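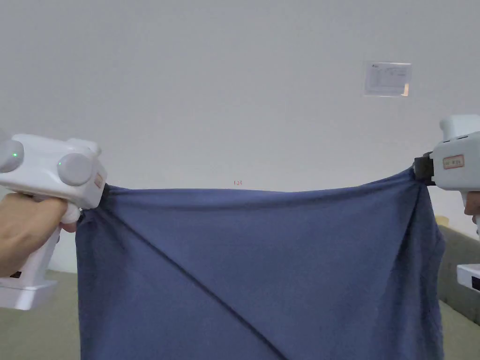 Unit 2. How cloth behaves in the wash

Sowerby Centre, Evening Course in Textile Care

Please read these notes before we meet in Room 42. In the last unit we looked at fibres. Now we take one step further and look at how the fibres are put together, and what water does to them.

1. Woven and knitted

In a woven cloth, two sets of yarn cross each other at a right angle. The long ones are called the warp and the cross ones are called the weft. Bed sheets, most towels and denim are woven. If you pull a woven cloth along the warp, it gives very little. If you pull it from corner to corner, it gives more, and this direction is called the bias.

In a knitted cloth, the yarn makes loops, and each loop holds the next one. T-shirts and most socks are knitted. The loops can change their shape, so the cloth stretches and then comes back. How well it comes back is called recovery. Please learn this word, it will be used many times in Unit 3.

2. Why cotton shrinks

Many students believe that the fibre itself becomes much shorter. For cotton, this is a small part of the story. At the mill the cloth is pulled tight on the machines and it is dried in this condition. Some of the pulling stays inside the cloth. When the cloth gets wet and moves freely, the yarns relax and return to the shape they prefer. We call it relaxation shrinkage. The first wash usually shows most of it.

Wool is a different case. The fibre has small scales, and with heat and rubbing the scales lock together. We call it felting, and you can't undo it completely.

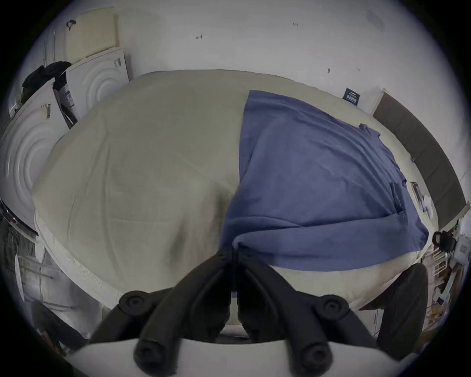 Does a towel get softer if you use more detergent?

It usually gets harder. The part of the detergent which isn't rinsed out stays between the loops of the pile and makes them stiff when they dry. Use the amount for your water hardness, and add a second rinse if the towel feels slippery.

3. Reading the Troselis sheet

The Troselis sheet is the table at the back of your folder. The first column gives the cloth, the second gives the wash, and the third gives the drying. A few students last term read the third column as ironing. Ironing is on the other side of the page.

For the exercise, take the cotton knit sample from the Fletton box. Mark a square on it, wash it and dry it flat, then measure both directions. A knit often gets shorter in the length and a little wider across. Write both results with a plus or a minus sign.

4. Drying 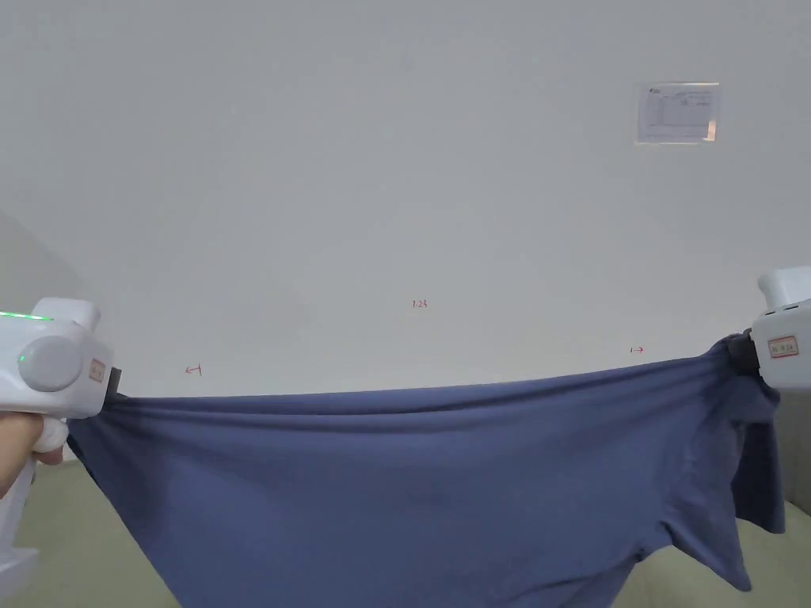

Demetrio Segura wrote to me after the March class that he had always hung his shirts by the shoulders and got two small points there, and he asked if the hem was better. It is better for most knits. Water makes the cloth heavy, and the weight pulls on the place where it is held. Fold the hem over the line or, for heavy knits, lay them flat on a rack.

Homework: read the Puka chapter on finishing, as far as page 68. Bring one care label that you don't understand.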